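Stinov Table Rental
Frequently Asked Questions
Last updated October 4, 2020

How far ahead do I need to order?
Two weeks is enough for most orders. June fills up early, so call as soon as you have a date. Small orders can sometimes be ready sooner. Ask for Ghazal Karimi at the front desk.

Is there a minimum?
No. You can rent a single dish if you want. The largest order we can fill in one style is 500 pieces.

Do you deliver?
We deliver in Oltow and to the towns along the county road. Everyone else picks up at the Ghorbani building, side entrance. Bring a vehicle with a flat floor. Crates are heavy and we don't load them onto back seats.

Do I have to wash everything before I return it?
Scrape and rinse only. We wash and sanitize every piece when it comes back, even if it looks clean. Please don't put crates away with food still on the dishes, or we add a cleaning charge.

What if something breaks or goes missing?
Tell us when you return the order and put the pieces in a bag in the top crate. We charge replacement cost, which is printed on your order sheet next to each item. Small scratches from normal use are not charged.

Can I mix colors in one order?
Yes. List each color on its own line of the form so they get packed in separate crates. If you write "mixed" with no numbers, Mehrangiz Kordestani will call you before she packs it.

Can I see the dishes first?
Yes, by appointment. We can set out a place for you with your own napkins or tablecloth if you bring them. You can also borrow up to 2 samples for a weekend with a deposit.

How do I change or cancel an order?
Email or call with your order number. Changes are free until the order is packed. After that we can take items off, but the delivery fee stays the same.

Where do the extra crates go?
Keep them with the order, stacked and dry. We need them all back. Lids too.

Should I get gray or white for a white table?

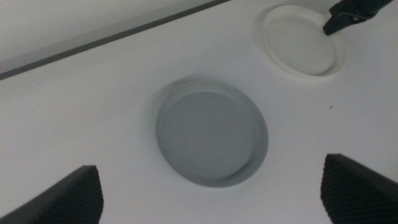

Both colors rent at the same price, so choose by how much you want the dishes to show. On a bare white table the gray one stands out clearly. The white one nearly matches the tabletop, and what you notice is mostly the line of its raised rim. People who want a plain look often take white and let the food supply the color. If your guests will be serving themselves in low light, we suggest gray, or white over a darker cloth. For anything not covered on this page, call extension 905.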